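About Grarumico

Grarumico supplies beads, cord and threading sets to schools, day centers and occupational therapy practices. The company was started by Ans Van Dijk and Luuk Mertens, who had both worked in purchasing for special education and were tired of sets that arrived with cord too thick for the beads.

The catalog lists 44 bead types in 30 colors. Cord is sold by the spool or precut, in lengths from 12 to 99 centimeters. Every bead type is matched to at least one cord, and the match is printed on the bag label – hole diameter first, then cord diameter, both in millimeters.
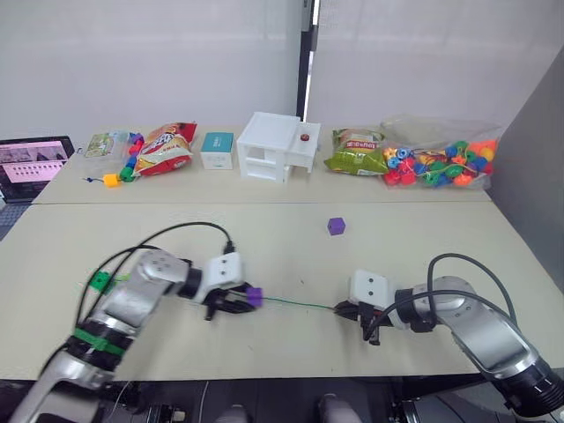
Adesuwa Abubakar
Product and Testing Lead

Threading is a two-handed task. One side holds the bead, the other holds the string, and the string has to stay straight between them. A purple bead on thin green string is easy to see against a pale beige tabletop, and we recommend a plain, light work surface for the same reason. Patterned table covers make the string end hard to find.

Each new bead type goes through 32 threading trials before it is listed. We record hole tolerance, edge finish and the force needed to pull the cord through. Types that fray the cord are returned to the supplier. Mixed strings in pink, blue, green and yellow are used for color sequence work, and the sequence cards are sold separately under the Milladix name.

Svyatoslav Bilyk runs the stockroom and handles replacement parts. Single colors can be reordered in any quantity. Orders received by 2 p.m. are packed the same day, except on Monday, when stock is counted.

Schools ordering on account should include the account number and a delivery contact. Sample bags are available on request – one per bead type, cord included.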